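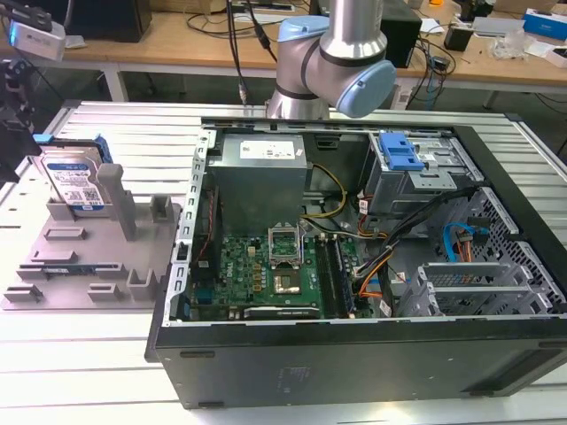
Ticket 482
Cell: Bravo (desktop teardown)
Opened by: Nazmiye Tokgöz
Assigned: Ainhoa Cantero
Priority: 2
Status: open, waiting on part

Problem as reported
Arm faults when putting the drive in the fixture tray. Protective stop, force limit on Z. Not every time. Started after tray got moved to make room for the bigger towers. Operator clears it, homes, next one goes in fine, then it faults again later in the shift.

Log

4/18/18 NT
Faulted again first thing. Saved the error screen, code 1110, same as before. Left the tower on its side where it was, panel off. Did not touch tray. Drive pick out of the cage is OK, it's only the place.

AC
Looked at it. Tray rocks if you push on the back corner. Bolts into the slat table were finger tight, who did that. Torqued all 4. Ran the place routine with no drive, path looks fine. With a drive it still rubs on the way down, you can hear it.

AC
Retaught tray origin off the tall post. Old origin was from before the move so the whole thing was carrying an offset, mostly in X. Better. Not gone.

Ieva Sproģis
Check fingers too please. We had the same thing on Akeo and it was a loose finger bolt, the part tips when it touches the slot wall and then the force climbs. Do the linkage bolts while your in there.

AC
Did the bolts. Left finger base took a bit of a turn. Others fine. Wiped the pads.
Jogged in at slow speed with the wrist camera up, stopped at the slot to check the grip.

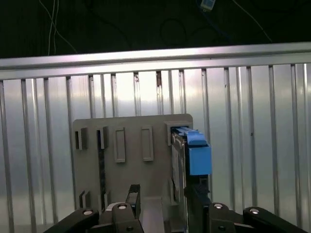
Wrist cam, blue-capped part at the upper right slot housing, right finger on the lower end.

AC
Grip is low on the part. So any tilt at the fingers is bigger up at the slot. Want to try gripping higher but then the finger might hit the panel. Seema is this a fixed grip height in the recipe or can I change it for this slot only?

Seema Rajput
Per slot. Recipe > place > grip offset. Don't change the global one, the other slots use it. Save as new rev and put your initials.

AC
Changed it, this slot only. New rev saved. Slow speed no fault. Half speed no fault. Full speed faulted once, same code. Reran, ok.

SR
Then I think it's the slot lip. That tray is the old print, the lip has no chamfer on it. Drawing was updated, Trinidad has the new file. Print one, don't sand the old one, last time we ended up with a loose slot and drives leaning over.

Trinidad Villalobos
Have file. Printer is busy with the Tiltard brackets, yours goes on after. Same bolt pattern so it should drop right on but reteach the origin anyway.

AC
OK. Until then Bravo runs at half speed on the drive place only. Rest of the cycle normal. Note taped to the pendant.
Also cables hanging down behind the arm need to be tied up, not part of this fault but one is going to snag. Seperate ticket?

NT
No just do it here.

AC
Fine. Will do when the tray is off.

To do
- swap tray when printed (AC)
- reteach origin, rerun place at full speed with a drive
- tie up cables behind arm
- recheck finger bolts end of week
- put "check tray bolts" on the move checklist, Ieva to add
- close after 2 clean shifts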